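3.2 Corpus and coding of death notices

The corpus consists of 1172 death notices printed in the weekly paper serving Flisness and the neighboring township of Riis. Notices were taken from the paper's bound volumes and, for later years, from its web archive. Card-of-thanks items, memorial verses and notices shorter than one full sentence were left out. Where the same death was announced twice, only the longer version was kept.

Each notice was divided into moves following the scheme set out in Section 2: announcement, cause, life history, survivors, predeceased kin, service details and requests for donations. A sentence could carry more than one move. The announcement move was coded for its verb (died, passed away, went home, entered rest) and for whether a time of day was given. Survivors were coded by order of mention, not by total, as many notices close the list with phrases such as "many friends" that cannot be turned into a number.

Age at death was recorded as printed. In 62 notices the printed age did not match the birth and death dates given in the same text. These were kept in the corpus but dropped from the comparison by age group in Section 4. Most of the mismatches are of one year and probably come from the family giving the age the person would have reached at the next birthday.

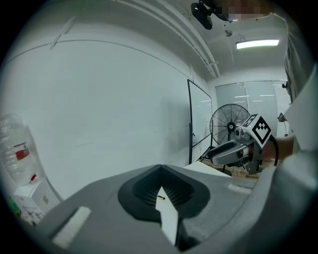 Figure 3. Two hand-held grippers, one with a marker cube on top.

Oberholzer objected to the coding of cause as a separate move, arguing that in notices of this length the cause belongs to the announcement and that splitting the two makes the older texts look more reserved than they were. A phrase like "after a long illness," in this view, softens the verb and tells the reader very little about the illness. We kept the split, but report the two moves both apart and combined in Table 2. The ranking of the remaining moves is the same under either treatment.

Authorship is harder to establish. The paper accepted copy from funeral homes and from families, and did not mark which was which. We treated a notice as family-written when it used a first-person pronoun, a nickname outside quotation marks, or a kin term without a surname ("Mom," "Grandpa"). This is a narrow test - it will miss any family that wrote in the house style - and the share of family-written notices in Section 4 should be read as a lower limit.

Two coders worked from the same manual. Disagreements were concentrated in the life history move, where membership in a church or lodge could be read as biography or as the opening of the service details. The rule adopted was that membership counts as life history unless the same sentence names the place of the service. Nine notices could not be settled under this rule and were coded for both moves.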